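# Titar adds ceramic capacitor forecast to passive components series

Titar has published a market study on multilayer ceramic capacitors (MLCCs), the fourth title in its passive components series. The study covers shipments by case size, dielectric class and end use, with a base year, two historical years and a five-year forecast. It runs to 200 pages and includes 50 tables.

MLCCs are used in almost every electronic product for decoupling, filtering and energy storage close to the load. A mid-range phone may hold several hundred of them, and a battery electric vehicle can use many times that number once the inverter, charger and driver assistance units are counted. Unit prices are low, so small changes in the mix of sizes and voltage ratings have a large effect on the value of the market.

The study divides demand into five end-use groups: handsets, computing, vehicles, industrial equipment and telecoms infrastructure. Vehicles show the fastest growth in value over the forecast period. Handsets remain the largest group by units, although growth there is now mostly a matter of more parts per phone, with phone shipments close to flat.

Dielectric class is treated separately. Class 1 parts, which hold a stable value over temperature, are used in timing and radio circuits. Class 2 parts offer far more capacitance in the same volume but lose some of it under a DC bias. The study tracks both and gives separate price curves for each, by quarter for the historical years and by year after that.

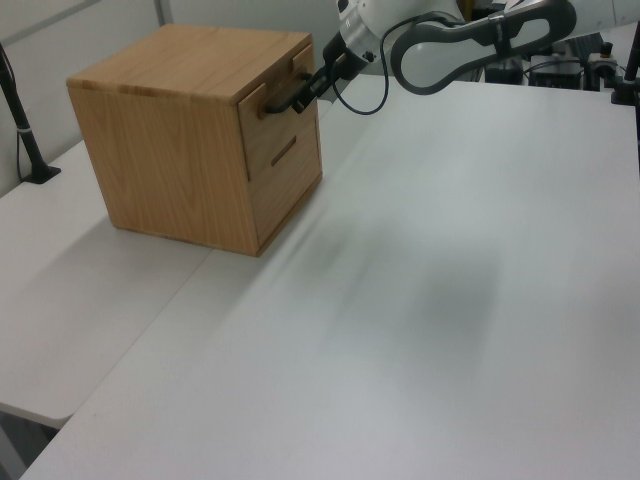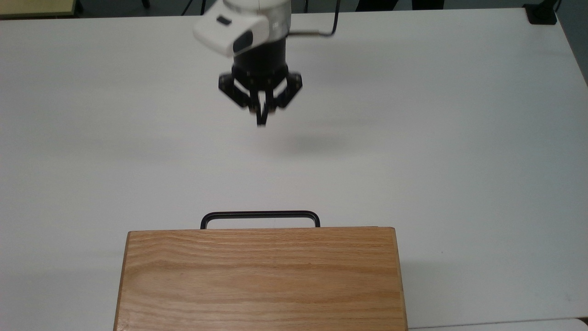

Components Desk | Titar Market Research

The supply chapter lists makers by region and by the width of their range. Arilo and Ganow are profiled at length, with notes on plant locations, sintering capacity and product approvals for vehicle use. Arilo has moved part of its output from general-purpose parts to high-voltage types in larger cases. Ganow has gone the other way and is adding lines for the smallest sizes, where layer thickness is the main limit on yield.

Shokri, which supplies barium titanate powder to both firms, is covered in a shorter profile. Powder quality sets the lower limit on layer thickness, and there are few qualified sources. The study treats powder as a separate cost line and models the effect of a supply interruption lasting one quarter. In that case lead times for small, high-capacitance parts rise to 18 weeks. Lead times for larger cases move much less.

Behrouz Karimi, who wrote the supply and pricing chapters, said that stock levels at distributors were the hardest figures to settle.

"Makers report shipments into the channel, and equipment builders report what they consume," he said. "The gap between the two is the stock, but each side counts at a different point in the quarter. We have used a lag correction and printed the uncorrected series in the appendix, so that readers can apply their own."

Karimi added that the price curves assume no change in nickel costs beyond the first forecast year. A sensitivity table gives results for higher and lower nickel prices – the effect is greatest for parts with high layer counts.

The study also looks at substitution. Polymer tantalum and polymer aluminium capacitors compete with MLCCs at higher capacitance values, mainly in computing. Designers moved some sockets to polymer types during the last shortage, and part of that demand has stayed there. Silicon capacitors are discussed briefly but are left out of the totals.

Data were gathered from makers, distributors and equipment builders, and checked against trade statistics where the customs codes allow it. The data file that comes with the report lists 4000 part series with case code, rated voltage, dielectric and production status. Series marked "not for new designs" are kept in the file but carry no forecast.

The report is available now as a single-user or site licence. Buyers of the earlier edition can order the data file on its own. An update to the pricing tables is planned for April – the end-use chapters will not be revised at that point.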